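Section 3: Choosing a place for your Rarkis air purifier

Read this section before you plug the unit in. The Rarkis is a floor-standing model and must be used upright on a hard, level surface.

3.1 Positioning

1. Remove all outer packing and stand the unit on its feet. Two people should lift it if it is going up stairs.
2. Leave at least 46 cm between the perforated front panel and any sofa, chair or cupboard.
3. Turn the unit so that the long side grille faces into the room. Do not push the grille up against a wall or shelving.
4. Tie back or shorten any curtains that could be drawn across the panel or the grille.
5. Press down lightly on each top corner. If the unit rocks, move it to a flatter part of the floor.

Note: On wooden floors, lift the unit when you move it. Dragging will mark the boards.

3.2 Connecting to the mains

1. Check that the switch is off.
2. Run the cable along the floor to the nearest wall outlet. It should reach without being pulled tight.
3. Push the plug fully home.
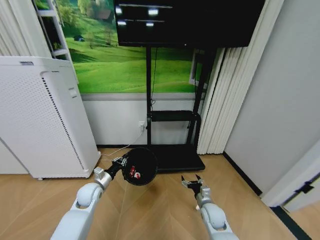
4. Keep the cable flat and away from doorways. If people will walk past it, fix it down with the clips supplied or choose another outlet.
5. Switch on and let the unit run for three minutes before you change the fan speed.

CAUTION: Do not run the cable under a rug. Do not use a multi-way adaptor that already feeds a television or heater.

CAUTION: Keep bowls, toys and other small things off the top of the unit. Anything that drops into the grille must be taken out with the plug removed from the wall.

3.3 If the unit does not start

Check that the front panel is clicked in on both sides. The unit will not run with the panel loose. If it still does not start, unplug it, wait for around 3 minutes and try again. After that, contact the Yammine service desk at Rultstead and quote fault code 1269.

Filter fitting is covered in Section 4.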